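Jundale grasp set, notes from the June collection round. Thread, numbered because the replies always get out of order.

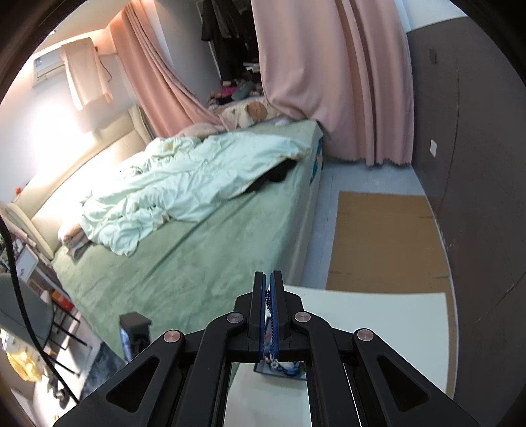
1/ Small dangling objects are the class we were shortest on. Keychains, strung beads, cords with something on the end. The last Jundale policy handled boxes and cups fine and fell apart on anything that changes shape after the lift.

2/ Target for the class was 900 usable episodes. We have almost that many recorded. Usable is a smaller number, see post 6.

3/ One episode = approach, close, lift, move, release. Trimmed to start when the fingers begin moving toward the object and end when they are fully open again. Idle time at either end goes. The earlier set kept it and the policy learned to hover.

4/ Everything is collected by hand in homes, with the furniture left as is. Bedroom tabletops are good value: clear boxes, bedding and curtains in the background, mixed light. Lab benches gave us one background and a model that knew that background very well.

5/ Beads are awkward for width labels. The jaws read as nearly closed whether they hold a thin strand or nothing at all. Width alone can't separate a grasp from a miss, so we label success from the video, on the frames after the lift.

6/ Reject rules, current version:
- object leaves the view for more than 2 seconds
- tracking jumps between consecutive frames
- operator's free hand touches the object
- release happens above the target height
The second rule does most of the damage. Plain walls and fast turns are the usual cause.

7/ Pace: 40 episodes per block, then a break and a recalibration. Longer blocks were tried at the Kistmont site. Episodes got faster and sloppier toward the end, and the reject rate climbed with them.

8/ Clear plastic containers stay in. Depth estimates on them are poor and we don't use depth for this class anyway. The Lustley baseline does, so expect the comparison to be uneven there.

9/ Failed grasps are kept in a separate split with the same trimming. 3 attempts maximum per object placement, then reset. Please don't merge that split into training without the flag. It has been done.

10/ Open question: whether to tag how the strands hang at lift (free, wrapped around a finger, caught on the container). Tagging is slow and two annotators disagree often on "wrapped." Leaning toward free / not free.

11/ Next round is zippers and cloth bags. Same rules, same block length. Trimming script is unchanged apart from the start threshold, which is now set per object class.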